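Grekus 茶行 / 散茶 / 红茶 / Drallura

# Drallura 高地红茶，散叶，100 克

**库存状态：** 有货，每单限购两份
**单份售价：** 见右侧价格栏，茶叶与 Ernen 壶合购 369 元
**试饮小包：** 22 元，够喝两回，泡得狠一点够喝三回

先说结论，免得您翻到底才发现不合适：这是一款涩味明显、颜色深、香气不算奔放的红茶。喜欢花香蜜香、一口下去满嘴荔枝的朋友，请直接去看隔壁的春茶页，那边的评论区也比较和气。Drallura 的评论区里，头一条写的是“像我外公的脾气”，给了五颗星。

## 茶是怎么回事

Drallura 是一片坡地的名字，后来成了茶的名字，再后来成了我们仓库里最占地方的那几个纸箱的名字。坡地海拔高，早晚雾大，茶树长得慢，叶子小而厚。采摘用传统办法，一芽二叶，萎凋、揉捻、发酵、烘干，步骤和教科书上写的一样，做得比教科书慢些。

负责选样的是 Iresha Kodikara。她挑茶时几乎不说话，喝完在纸上画记号，勾表示可以，横线表示再等等，还有一个像小船的符号，至今没给我们解释过。这一批 Drallura 得了两个勾和一只小船。我们理解为好评，下了订单。

叶形上属于碎一点的条形茶，出汤比整叶快，比袋泡茶慢。干茶乌黑，夹着少量褐色的梗。有顾客来信问梗是不是偷工减料，答案是梗也要钱，而且梗里有甜味，全挑掉的话茶汤会直得像一把尺子。

## 味道

每个卖茶的都要写这一段，写完自己也脸红。我们尽量写得老实一点。

清饮，第一口是麦芽和烤面包皮，接着是涩，位置在舌头两侧，咽下去之后慢慢转甜。放凉之后会出来一点黑糖和旧木柜子的味道。“旧木柜子”是夸奖，请想象一个放过干果、打扫得很干净的柜子。

加奶，涩味退到后面，麦芽香顶上来，颜色变成很体面的砖红。这是我们店里下午四点以后的主流喝法。用燕麦奶也行，只是甜味会重，糖可以省掉。

加柠檬，汤色会变浅，酸和涩撞在一起，有人觉得提神，有人觉得像被骂了一顿。建议等茶稍凉再放，只放薄薄一片，两分钟后捞出来。泡着不管的那一片柠檬，最后会苦得很有主见。

加香料，参见下面 Ebrahimi 那一节。

## 冲泡

配套的 Ernen 壶容量是 500 毫升，以下都按一整壶来写。手边没有这把壶，用任何一把带滤网的茶壶都行，按容量折算即可。

**热泡，清饮**

1. 壶先用开水烫一遍，水倒掉。
2. 放茶叶，平平的四茶匙。茶匙指喝咖啡用的那种小勺，喝汤的勺子会让您整晚睡不着。
3. 冲入刚烧开的水，盖上盖子，闷三分钟。
4. 把滤网提出来，放在小碟子上。

第三步常有人改成“看颜色”。这款茶三十秒就能把水染得很像样，味道却还没到，被颜色骗过的人请举手，我们先举。

**热泡，加奶**

茶叶多放一勺，时间延到五分钟。奶用室温的，先倒奶还是先倒茶可以在家里慢慢吵，我们两边都有熟客，不站队。

**冷泡**

茶叶减一勺，冷水注满，放冰箱过夜。早晨滤掉叶子，当天喝完。冷泡出来几乎不涩，甜味明显，有一点像葡萄干泡过的水。冷泡后的叶子就不要再热泡第二遍了，试过的同事形容说，像在听一个困极了的人讲话。

**能泡几道？**

热泡可以续一次水，第二道闷六分钟。第三道属于洗杯子。

关于水：太硬的水会让茶汤发暗，表面浮一层薄膜，喝着没问题，看着扫兴。家里自来水偏硬的，过滤一下再烧。反复烧开的水也能用，没有传说中那么严重，只是味道会平一些。

## Ebrahimi 配方

有几位顾客买了 Drallura 之后，回来问能不能配豆蔻。我们把问题转给了 Tahmineh Bahrami，她在店里管拼配，对豆蔻有一种近乎亲属关系的感情。她给的方子写在一张进货单背面，标题是“Ebrahimi”，于是我们就这么叫了，她也没纠正。

一壶的量：

- Drallura 四茶匙
- 绿豆蔻两颗，用刀背压裂，壳不要扔
- 肉桂一小截，小指指甲那么长
- 干玫瑰花瓣一撮，可省

豆蔻和肉桂先放进小锅，加水煮两分钟，再连水带料冲进装好茶叶的壶里，闷四分钟。糖块另放一碟，按老派喝法含在嘴里，让茶从上面过去。牙医们对此有别的看法。

Tahmineh 的补充说明一共两条。第一条：豆蔻粉不能代替整颗豆蔻。第二条和第一条一样，字写得更大。

香料我们目前不单卖。卖过一阵，结果整个库房的绿茶都带上了肉桂味，退货处理了很久，现在大家都比较谨慎。

## 配什么吃

咸的比甜的合适。黄油吐司、芝麻烧饼、煎得边缘焦脆的葱油饼，都和它处得很好。甜食请选实在的，比如核桃酥、枣泥糕、干一点的磅蛋糕。奶油裱花蛋糕会被它压得抬不起头，马卡龙更不用提了。

有顾客拿它配火锅，来信写了很长一段体会，中心思想是“解腻，但后来心跳得快”。浓茶加夜宵，后半夜的事情我们爱莫能助。

## 包装与保存

茶叶怕四样东西：光、潮、热，还有邻居的味道。前三样大家都知道，第四样总有人不信，直到把茶和咖喱粉放在同一个抽屉里。

开封前放阴凉处即可。开封后每次取完茶把盖子按严，离灶台远一点，离洗碗池再远一点。冰箱冷藏室不推荐，拿进拿出会结水汽，何况里面通常还住着半颗洋葱。 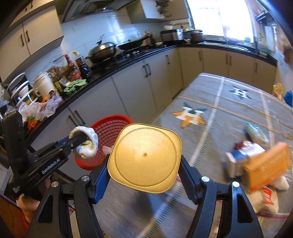 *金色，圆角方形，面上一圈大圆棱，正中一个小圆点。*

圆的还是方的，店里争过。圆的顺手，方的好码，最后按柜子的意见选了圆角方形。柜子是最大的一位员工，占着整面墙，得尊重它。

喝完之后的去处，根据来信整理如下：装纽扣的最多，装橡皮筋的其次，有一位装了全套备用钥匙，然后忘了放在哪里。还有人问能不能拿来烤小蛋糕。不能，请用烤模。

清洁时用干布擦。里面残留的茶末倒扣着轻敲几下就出来了，用水冲过的务必彻底晾干再装新茶，否则下一批会带着一股雨天地下室的气息。

## 规格

| 项目 | 内容 |
|---|---|
| 品名 | Drallura 高地红茶 |
| 类别 | 全发酵散茶，条形偏碎 |
| 净含量 | 100 克 |
| 配料 | 茶叶 |
| 合购壶 | Ernen 茶壶，500 毫升，附滤网 |
| 合购价 | 369 元 |
| 试饮小包 | 22 元，独立小袋 |
| 适合 | 清饮、加奶、冷泡、香料茶 |
| 不适合 | 临睡前、空腹、与人赌气时一口闷 |

配料那一栏常被问到“就这一样吗”。就这一样。不加香精，所以打开时没有扑面而来的香气，凑近了才闻得到。

## 常见来信

**孕期能喝吗？**
含咖啡因，喝不喝、喝多少请问您的医生。我们只会泡茶。

**和你们的早餐茶有什么区别？**
早餐茶是拼配，口感圆，怎么泡都不出错，适合眼睛还没睁开的人。Drallura 是单一产区，要看一眼时间。忘了捞滤网的话，早餐茶会原谅您，它不会。

**去年那批比较甜，今年呢？**
今年涩一点，尾巴长一点。茶是地里长的，每年有每年的心情。很在意的话，先买试饮小包。

**可以磨成粉做蛋糕吗？**
可以。磨细，过筛，用量比抹茶多一些，颜色会偏灰褐，吃着比看着好。

**送礼有没有手提袋？**
有，纸的，免费，下单时在备注里写“袋”。写“要好看的袋子”，收到的也是同一种。

**能不能帮我写贺卡？**
可以代写，五十字以内。去年有一位请我们写一封分手信，我们写了“祝好”，其余请他自己补。

## 配送与退换

工作日下午三点前的订单当天寄出。茶叶用纸屑填充，壶单独装盒，两样东西中间隔一层硬纸板，防止它们在路上互相认识得太深。

壶到手有磕碰，请保留外盒，拍一张照片发到客服邮箱，我们补寄。茶叶未开封可以退，寄回的邮费由您承担。已开封的散茶不退，嫌涩的话请先试一次冷泡，再试一次加奶，都不行就送给家里口味最重的长辈，一般会有去无回。

试饮小包不参加退换，每个收货地址限买三包。曾有一位顾客用小包囤足了一年的量，算下来比正装贵出不少，我们劝过，他说他喜欢撕袋子的声音。

合购的 369 元不与其他优惠叠加。单买壶请到“器具”分类，Ernen 目前只剩白色，深蓝色等下一批到货，页面会更新，到货通知可以在那边登记邮箱。

页面更新：2021年5月13日。本次修改了冷泡的茶叶用量，旧版写多了一勺，给照着做的各位添苦了。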